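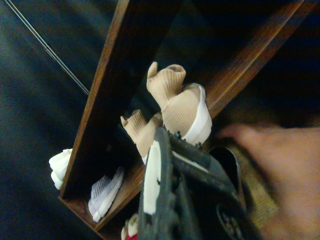 Beige knit sneakers on the shoe rack

ok so I've been meaning to write about the Hattori index fund thing for a couple of weeks and tonight the kid is asleep, so you're getting a thread

background for anyone new: I run a small portfolio, mostly boring funds, with a little corner where I'm allowed to be dumb. The dumb corner is where Cellham lives

Cellham makes pump parts. I bought at 1700 back in August because Riku Sakai wouldn't shut up about it on our group call and I'm weak

it went to 2208. I told everybody. I told my dentist

today it closed at 1157

now the part that bugs me. In August the CEO, Kiyoshi Takagi, said the stock was "priced for a company we haven't built yet." His words, on the record, about his own stock! I remember thinking wow, what a refreshingly modest guy, and then I bought more

this month, with the price way down, same man gets on a call and says the market "has always known what Cellham is worth." Always?? Which price did it know, Kiyoshi

I went back and reread both transcripts side by side. The business is pretty much the same. Same two plants, same big customer, margins a hair worse. What changed in between is that his new pay plan started in the fall, and it's tied to the share price

I'm not saying anything shady happened. Pay plans get announced, it was in the filing, I just didn't read the filing (page 6, if you want to go look, it's the boring table)

Takumi Miyazaki replied to me last time saying executives talk their book and water is wet. Fair! But most of them are at least consistent about it. You don't usually get the guy calling his stock too expensive near the top and then discovering the wisdom of the market after it falls

anyway, Hattori. Their small company index is adding Grudilis and dropping Cellham at the next reshuffle. Notice is dated 27/01/2022 and I only saw it because Hideaki Hayashi forwarded it with no comment, just a thumbs down

if you haven't been through one of these: when a stock leaves an index, the funds that copy the index have to sell it. They don't care about pump parts or who said what on a call. They sell on the day

so people try to sell before them, and other people try to sell before THOSE people, and I suspect a good chunk of today's drop was that

which leaves me with three choices and I don't love any of them

I could sell now and take the loss, which is ugly but at least I'd stop checking my phone at red lights

or sit through the reshuffle and see if it bounces once the forced selling is done. Sometimes they do. I've read a bunch of papers on it and they disagree with each other

or buy more, which is what August me would do, and August me is not in charge anymore

before someone asks about Grudilis - no, I don't own it. It's already run up a lot on the news that it's getting in. Kiyoshi Furukawa (different Kiyoshi, this one I like) thinks it has further to go. He's been right more than me lately but he also owned Grikoment all the way down, so

Grikoment, for the younger crowd, was the cement software company. Over 6 analysts had it as a buy the week it halted trading. I still have the tote bag

one thing I did change after Grikoment: I write down why I bought something on the day I bought it. Just a sentence in a notebook. I looked up my Cellham one tonight

it says "CEO seems honest, Riku likes it"

that's it, that's the whole analysis, next entry is a grocery list

so I'm going to sell half tomorrow and hold the other half until after the reshuffle, and I'll post what I got for it either way, even if it's embarrassing

someone asked about taxes in the replies - yes, I can use the loss against some gains from last year's fund switch, but check your own situation, I'm a guy with a notebook

also asked: am I mad at Riku. No. He sold at 2208 and bought me lunch

will add the two transcripts below once I find where I saved them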